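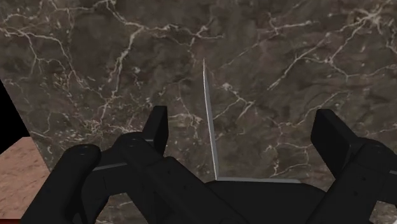 4. Sealing a Stone Countertop

Clurside Stone Sealer, used with the Zuccaro applicator pad

Read this section through before you open the can. The can is harder to close than it was to open, and the sealer does not wait for readers.

Before you start

Find out whether your stone needs sealing at all. Put a spoonful of water on it, go away for 6 minutes, then wipe it up. If a dark patch is left behind, carry on. If the stone looks just as it did, put the can back on the shelf and enjoy your afternoon.

4.1 Clear the counter. All of it, including the toaster you were planning to work around.

4.2 Wash the stone with warm water and a drop of dish soap. Rinse, dry, and leave overnight.

4.3 Open two windows. One window is a gesture.

4.4 Test the sealer on a patch the size of a coin, somewhere your guests won't look. Wait for it to dry. If you dislike the color, stop there.

4.5 Pour a little sealer onto the pad and spread it in straight, overlapping strokes. Work toward yourself and keep the coat thin.

4.6 After some 2 minutes, wipe off everything still sitting on the surface with a clean, dry cloth. Dried sealer turns into a gray haze that can be removed only with more sealer and bad language.

4.7 Let the first coat dry for a full day and repeat steps 4.5 and 4.6. Two coats are enough. A third goes mostly onto the cloth.

CAUTION: Never use vinegar, lemon juice or bathroom cleaner on marble, before or after sealing. Sealer slows down stains. It does nothing about acid, which leaves dull marks that need polishing out.

CAUTION: Spread used cloths flat outdoors to dry. Do not leave them balled up in the trash, where they can heat up and catch fire.

Note: If you have the Usta foam pad from the older kit, cut the strokes shorter. It drips at the corners and always has.

Next: 4.8 Sealing around sinks and faucets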